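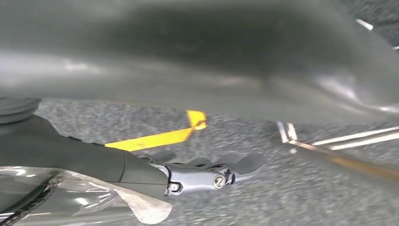
One reader reports that the fiddle strings bought in February went false within weeks, and asks whether the rosin or the room is to blame. It may be either. Rosin left on the winding hardens, adds mass unevenly and makes the upper positions hard to tune. Dry air shortens the life of everything else on the instrument. The notes below cover routine care at home for violin, viola and the wooden folk fiddles with similar fittings.

Strings

Wipe the strings after every session with a dry cotton or microfiber cloth. Keep a second cloth for the varnish. Rosin dust on a cloth acts as a mild abrasive, and one cloth for both jobs will dull the top between the bridge and the fingerboard.

Hardened rosin comes off with alcohol, but alcohol dissolves most violin varnish on contact. Dampen a corner of cloth away from the instrument, lay a dry towel over the top, and wipe the string only. Do not carry an open bottle over the instrument. Players who would sooner avoid solvent can use a piece of dry cork, drawn along the string from the bridge end.

Change one string at a time. With all of them off, the bridge falls and the soundpost may follow. If the soundpost does fall, leave the strings slack and take the instrument to a shop.

Pegs

A peg that slips or jams usually needs compound, sometimes refitting. Remove the peg, wipe the shaft, and look for the two shiny bands where it bears on the pegbox. Apply Clorkel peg paste or plain peg compound to those bands only. Turn the peg several times in the hole before restringing. Chalk stops slipping for a while but wears the hole, so use it sparingly.

Bridge

Tuning pulls the top of the bridge toward the scroll. Check it from the side each time you tune. The face nearest the tailpiece should stand close to square with the top. To correct it, hold the instrument in your lap, grip the upper corners with both hands and move the bridge in very small steps. A little soft pencil in each string notch lets the string slide.

Humidity

Aim for 40 to 60 percent relative humidity. A small digital hygrometer in the case is sufficient, but check it once against a second unit. The Plimemer case humidifier used in our tests held the level for around 20 days per filling in a heated room. Refill with distilled water and squeeze out the excess - drips inside a case do more harm than a dry week.

Keep cases away from radiators, outside walls and car trunks. An open seam is a common winter fault and sounds like a buzz on one or two notes. Tap lightly along the edge with a knuckle; a loose section gives a duller, rattling sound. Reglue with hide glue only, or leave it to a repairer.

Bow

Loosen the hair until it just touches the stick - no further. Do not wash the hair. For fine sanding of cork, nuts and home-made mutes, 600 grit paper is adequate. Three or four strokes of Thevar rosin per session are enough for most players. White dust on the top after one tune means too much.

Rollness Workshop Notes | Last updated 2024-10-28 | Contact | Copyright Rollness | Back to top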